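Clunodden Prize for Travel Writing

The Clunodden Prize is an annual award for unpublished travel writing in English. It is given for a single essay or a chapter from a longer work, and is open to writers who have not yet had a travel book published. The prize is run by the Urness Press and takes its name from the village of Clunodden, where the first judging meeting was held.

History

The prize was set up by the travel editor Cinzia Piras, who had left the magazine Zerley to run the nonfiction list at Urness. Her original plan was for a fellowship that would pay one writer to travel for a season. The cost was too high for a small press, and the plan was changed to a cash award with publication.

The first contest drew 124 entries, most of them from past contributors to Zerley. Entry was by mail only for the first 3 years. Online entry was added later and now accounts for nearly all submissions. The most recent contest received 347.

Rules

Entries must be based on a trip the writer made in person. Work that has appeared in print or on a personal website is not accepted. Writers who traveled on a trip paid for by a tourist board, airline or hotel may enter, but must say so on the entry form. Guidebook text and lists of recommendations are excluded.

There is an entry fee, which is waived for students. The contest closes in December and the shortlist is posted in the spring. 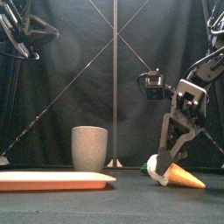
Two robot arms over a work table, the one at left with a dark gripper.

Judging

Each entry is read twice without the writer's name. Readers score it on the writing, the sense of place and the accuracy of factual claims. Shortlisted writers may be asked for notes, tickets or other records of the trip. The final choice is made by a panel that changes each year, with Piras as chair.

One shortlisted essay was withdrawn after the writer confirmed that two separate journeys had been combined into one. The rules were then changed to require that any altered order of events be stated in the text.

Publication

The winning essay is printed in the Lenz Reader, a yearly collection that also includes the shortlisted pieces. The current edition was released on Sep 22, 2023, and has 294 pages. Writers keep the rights to their work and may sell it elsewhere once the collection has been out for six months.

See also

Travel literature
Literary award
Zerley (magazine)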